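Lab notebook – equipment planning, handheld grippers and benches
March, started 9.40

Purpose of this entry: get the equipment list for the next phase into a state where Deolinda can put it in front of finance without having to come back to me for every line. Previous list was written before we dropped the fixed arm cell, so half of it is wrong.

Present for the first part: Deolinda Guerreiro, Laurinda Leitão, me. Laurinda left before we got to spares, so her comments on that section are from messages afterwards.

Scope as agreed

Handheld collection comes first, arm purchase second. We don't order an arm until the handheld sets produce data that trains a policy we would be willing to run on hardware. Deolinda wants this written down because the last budget had the arm in the first tranche and the money sat against it for months while we argued about payload.

Sites: the open-plan floor and the Neves room. The stores area is out. Laurinda still thinks stores would give us better shelf tasks, and she may be right, but access needs a second person present and that doubles the labour line.

Grippers

Two candidates.

Ollel parallel-jaw handset. Trigger operated, passive jaws, camera mount included, camera not included. Fingers are soft and swap with a single screw. Light enough for a full session. Weak point is the trigger return spring, which got lazy on the loan unit. Ollel say the current version has a different spring. Asked for the drawing, have not had it.

Dridex handset. Heavier, better made, jaw width is logged by an encoder so we don't need markers on the fingers. Needs its own battery and charger. Firmware updates go through a Windows tool, which means keeping a Windows machine alive just for that.

My preference is Ollel. Laurinda's preference is Dridex, on the grounds that estimating jaw width from markers fails whenever one finger is hidden, and she is the one who has to clean those episodes up. We looked through her rejects folder and she has a point. Most of the rejects with a usable trajectory were thrown out for lost markers.

Compromise: 3 Ollel sets and one Dridex set in the first order. Run both on the same task list, compare reject rates, then decide on the second order. Deolinda accepts this provided the second order is a single type. She doesn't want two lots of spares on the books after that.

Cameras

One per handset plus one spare. Wide lens. Fixed exposure is a requirement and has to go in the purchase text, as the floor has ceiling lights, glossy flooring and long views down the corridor, and auto exposure hunts every time the gripper swings from a dark chair to the lit end of the room. Laurinda wants a sample clip from the supplier at our settings before we pay. Agreed.

Memory cards: 20. Label on both sides. Last batch had labels on one side only and they came off in the reader.

Mounts: Skarport make a curved bracket that fits both handsets with an adapter plate. Lead time is the problem. If it slips, we print our own and accept that the camera angle will need recalibrating when the proper ones arrive. Calibration board is already in the cupboard, no need to buy another. Check it is flat.

Task objects

Deolinda asked why there is a line for furniture in a robotics budget. Answer for the record: there shouldn't be. Chairs, coat racks, shelving and bags are all on the floor already. We use what is there and put it back. Line deleted.

What we do need is a small stock of consumable objects for the bench tasks: cups, cloths, boxes with lids, a few things that roll. 100 items is plenty for the first phase including breakages. Buy in mixed lots, avoid sets where everything is the same colour. Laurinda to write the list, keep it to things a normal supplier carries.

Space and movement

The point here is what clearance the operator needs, since that drives how many sets we can run at once and so how many we should buy. No use having four handsets if only two can be used without people walking into each other.

Pulled up footage from the floor to check sight lines at low level. Chair height is the difficult case. With the gripper down behind a backrest the lens is close to the plastic and the useful background is whatever shows above it, so tracking depends heavily on the wall and ceiling.

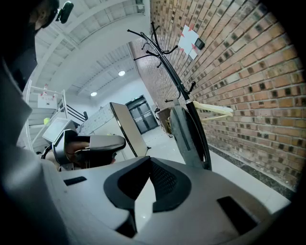 Brick is good for tracking, plenty of texture. White partition board is poor. The plan is therefore to keep the low-level tasks on the brick side and give the partition side to bench work, where the camera looks down at the objects anyway. That gives two operators on the floor and one in the Neves room, leaving one handset as a swap for faults. Three running plus one in reserve matches the first order, so the quantities stand.

Operators stay clear of the stair railing. Tape line to be laid before the first session, and tape goes under floor consumables.

Spares and running costs

Soft fingers: three pairs per Ollel set. They tear at the base before the pad wears out. Cost is small, delivery isn't, so order them with the handsets.
Trigger springs: ask Ollel for a bag.
Dridex battery: one spare. Charger comes with it.
Storage: the existing server will take the first phase if raw video is moved off once it has been checked. Second phase will need more disks. Put a placeholder in, marked as placeholder.
Labour: Deolinda has this on her own sheet. I am not duplicating it here – last time the two versions drifted apart.

Arm, second tranche

Nothing to order. Requirements only, so the tranche has a description:
– reach suited to a bench and a chair seat without moving the base
– runs off a normal wall socket
– accepts the same fingers as the chosen handset, or an adapter for them
– controller we can talk to without a yearly licence

The last one removes two of the quotes we already hold. Deolinda will tell those suppliers.

Base: trolley or fixed plinth is still undecided. Laurinda wants the trolley. I am worried about stiffness with the arm extended. Needs a measurement on the loan trolley, clamp a weight at full reach and see how far the top plate moves.

Open items

Ollel – spring drawing, price for spare fingers. Me.
Dridex – whether the update tool will run in a virtual machine. Laurinda.
Skarport – firm lead time in writing. Deolinda.
Camera sample clip. Laurinda.
Trolley stiffness. Me, once the weights are back from Neves.
Revised totals to Deolinda after the Skarport answer comes in, the bracket being the only line that could move the delivery date.

Added 16.15: Skarport replied, brackets are in stock but the adapter plates are not. Order the brackets now and we cut the plates in the workshop from the drawing they sent. Adapter plate line changed from purchase to materials.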